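Nustlow Playhouse - Production Meeting Minutes
May 22, 2022

1. Previous minutes
Accepted without change.

2. Ticket sales
Advance sales for the July run of the musical "Adard" stand at 1253. The Friday preview is slowest. Group rate to apply to parties of 19 or more.
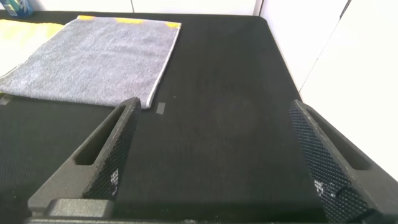 Gray towel on the black surface.

3. Sound
Cerkum will supply the wireless microphones. Two spare packs to be added to the order - the chorus doubles in Act Two. Pit monitors remain as plotted.

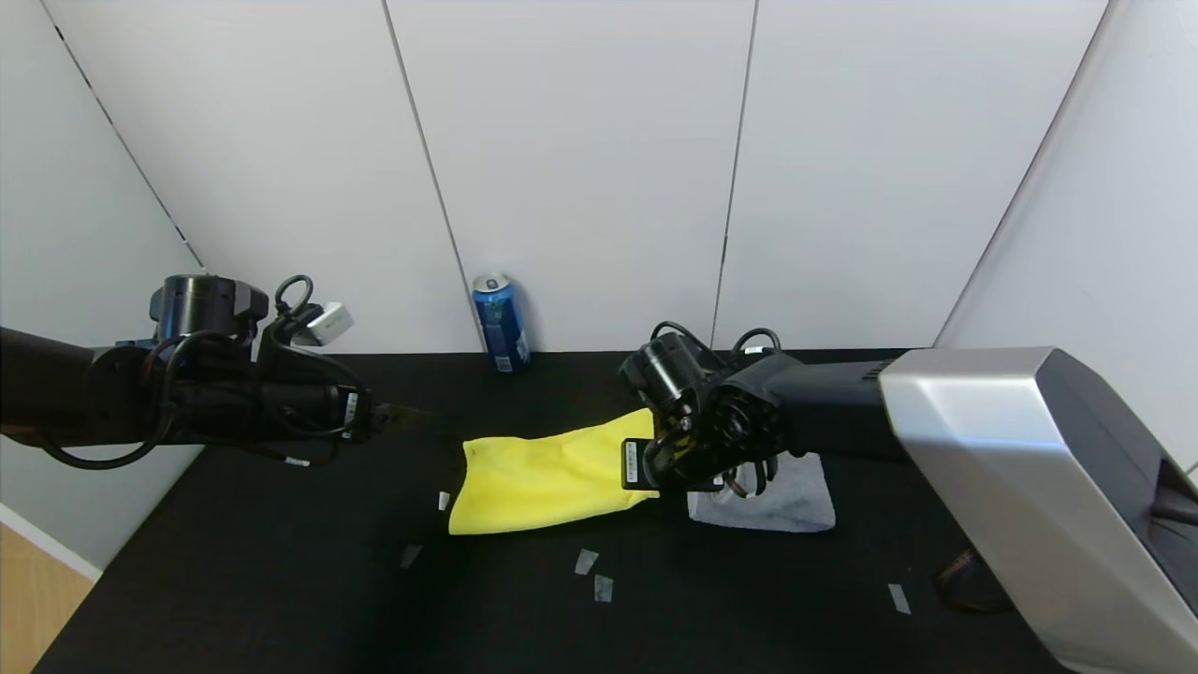 Sarkar asked whether the overture could be trimmed, as the house lights cue now lands before the brass entry. Agreed to move the cue and leave the score alone.

4. Schedule
Load-in takes 7 days. Band call is 30 minutes before the cast call at both dress rehearsals.
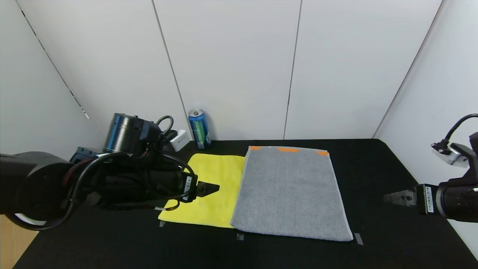 Understudy run to follow the second dress rehearsal, piano only.

5. Open items
Program proofs - carried over.
Revised cue sheet - stage management.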